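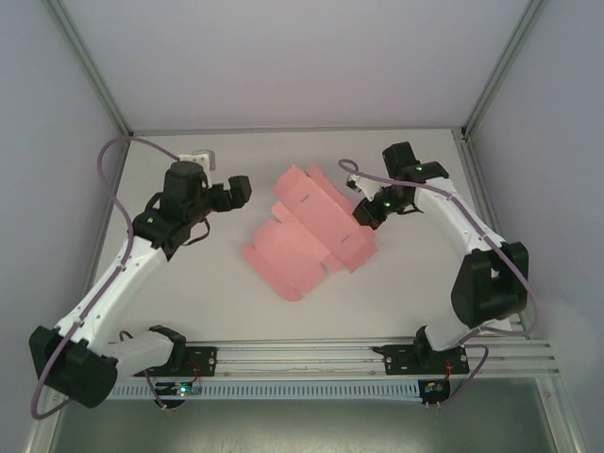
Pink box blank, flat, before folding

Home | Forum | Small Makers | Packaging and Shipping | Search | Log in

Flat boxes or ready-glued boxes for soap?
Started by mirjam_s in June

mirjam_s wrote:
Good morning to all. I make soap and solid shampoo in a small room behind our kitchen, and I sell at two markets and by mail. Until now I wrapped everything in paper with a sticker. It looks nice on the market table, but in the mail the corners of the soap become damaged, and last winter I had many complaints.

So I want to change to card boxes. The printer Perano offers me two possibilities. The first is die-cut blanks which arrive flat, and I fold them by hand without glue. The second is boxes already glued on the side, so I only push them open and close the bottom. The flat ones are cheaper, but the minimum order is 2000 pieces for both kinds. I have very little storage, and I have never folded so many of anything in my life.

Has somebody here experience with both? I would also like to know if the color stays on the fold. I would like pink, and I am afraid of white lines at the edges.

Mirjam Schnyder

tallowandtwine wrote:
Glued, every time. I did flat blanks for one season and my thumbs still remember it. You save a little per box and then you pay it back in evenings. If you have a market the next morning, you don't want to be at the table at 11 at night tucking tabs.

urs_b wrote:
I must disagree a little. I have used flat blanks for six years, for tea, and I am content with them. The important question is the design of the box. If there are many small tabs, it is slow. If the bottom is the simple kind with four flaps that lock together, you learn it in one afternoon and then you can listen to the radio while you fold.

For the color, ask if the card is dyed through or only printed on one side. With dyed card you will not see white lines when it is folded. With printed card you will see them, especially if the fold goes against the grain of the paper. Ask also that they crease it properly before they cut. A bad crease cracks, and then the most expensive ink does not help you.

Urs Baumgartner

mirjam_s wrote:
Thank you both. Urs, how do I know which direction the grain has? The sample has no mark on it.

urs_b wrote:
Take a waste piece and bend it softly in both directions, without making a fold. In one direction it bends more easily. The grain runs parallel to that bend. The long creases of the box should go the same way. It is not always possible for all of them, but the long ones are the ones that people look at.

pennyroyal_hill wrote:
One thing I'd check is smell. Soap boxed up tight in fresh printed card can pick up the ink, and the card picks up the soap. I had lavender bars that smelled like a new phone book. Put 2 bars in a sample box, leave it in a cupboard for a month, then decide. Also leave a small opening somewhere if your bars are still curing.

tallowandtwine wrote:
A month is a long time when the printer is waiting for an answer. I'd give it a week.

pennyroyal_hill wrote:
A week didn't show me anything. Mine got bad in the third week. Do what you like, but 2000 boxes is a lot of boxes to be wrong about.

mirjam_s wrote:
I will wait the month. The printer has told me that the price stays the same until the end of summer, so there is no hurry.

I have also folded a small test lot at home. My daughter helped with some of them. We did 227 in total, over several evenings, and I agree with Urs that it becomes quicker. But I agree also with tallowandtwine about the thumbs! The tabs on my sample are rather narrow and they want to slip out again, so I will ask Perano to make them a little longer.

urs_b wrote:
Yes, ask for this, but before they make the cutting die. After that, every change costs money. And store the blanks flat with a board on top, in a dry room. Mine stood upright behind a door once — they took a curve and I could use them only for gifts to the family.

tallowandtwine wrote:
Still say glued. But post the finished box when you have it, I want to see the pink.

Reply | Quote | Back to Packaging and Shipping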